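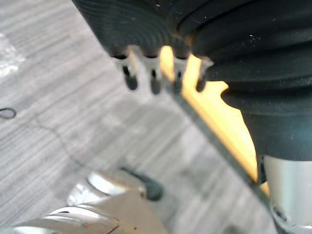 Students remember the practice hours more than the contest, according to one member of the Jaltow Robotics Club, who said the first month was mostly patience.

JALTOW, 10/01/2022 – The Jaltow Robotics Club has opened its new season with a student project on humanoid reaching and handling.

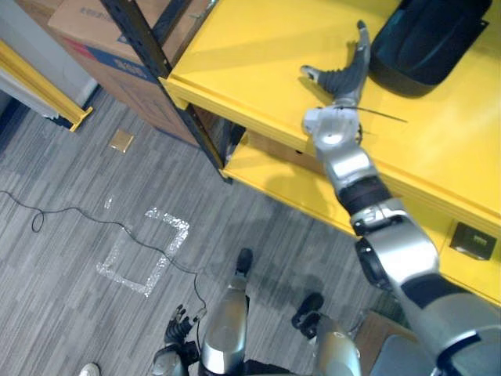 Teams of four will prepare for the Uven Cup in March, where each entry is judged on accuracy and written records. Students logged 1,527 practice attempts last season – a club record.
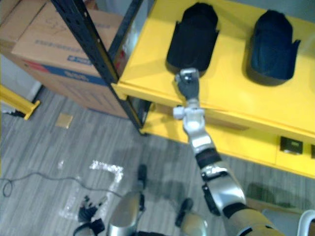
The program is open to 172 students from 5 schools. Registration forms are available at the Besik Center front desk.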